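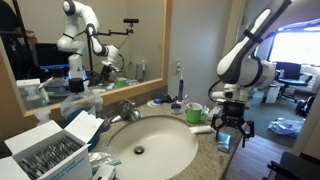

Talk notes - Buying a used small van, Plodirham motor club evening

Opening
Good evening and thank you for having me. My name is Skarphéðinn Thorlacius. English is my third language, so if I say a word for a car part which is strange, please put your hand up and I will try another one.

Tonight I will speak about one van only, the Vodora Bridine with the diesel engine. I have owned mine for nine years and I have repaired six others for friends and neighbours.

Before you go to see it
Ask the seller to leave the engine cold. Say it on the phone, and say it again when you arrive. A Bridine with worn glow plugs starts very well when it is warm.
Ask for the service book. A pile of receipts is also fine.
(Pause. Ask who has bought a car without any papers. I also put my hand up.)

Under the bonnet
Take off the oil cap and look at the underside. Check the coolant colour. It should be clear green, and brown means that someone has filled it with tap water.
The timing belt is the big question. If the seller does not know when it was changed, I count it as not changed. I paid $393 for the belt kit and did the work myself in one long afternoon. A garage will charge more, so take this off the price.

Under the body
Look at the rear sills and behind the spare tyre. Bring a torch and an old blanket to lie on. Surface rust I can accept. When the screwdriver goes through, I go home.

The test drive
- Start at low speed, windows down, radio off.
- Turn the wheel fully to both sides in an empty car park and listen for clicking.
- Third gear is the weak one. Change down to it two or three times.
- Brake firmly once, with both hands light on the wheel.

Story, if there is time before 9
The white van at Woo, with the new seat covers and the seven litres of water in the spare wheel well. Tell it slowly. Last time I forgot to say that I bought it anyway.

Questions
Somebody will ask about the automatic. I have driven it only once, so I should say this and let the owners in the room answer. Leave the old belt on the front table so people can feel the cracks.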